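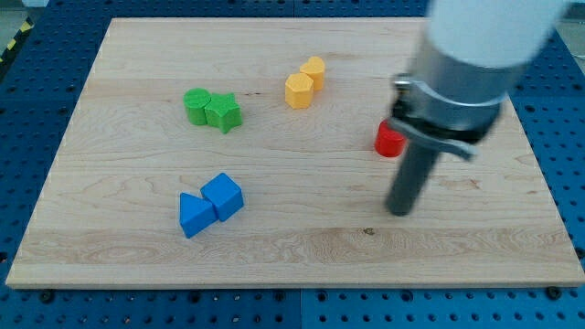 September, 10.40, block set for the Penberg nursery

Really pleased with the maple! Such a pale, calm board, and the colours sing on it. Saranya wanted them put out by colour to see how they'd look together, and the yellow heart next to the hexagon is my favourite so far (the green star runs it close).

Sanding went 185 grit, then 800 by hand on the rims. Gayan says two coats, I say three. Taras, please don't fill the little knots, they're lovely!

Still to do:
- ease the points on the star
- ask Sunil if the blue triangle wants a softer edge
- 12 cloth bags from Jawad

3 comments · 12 shares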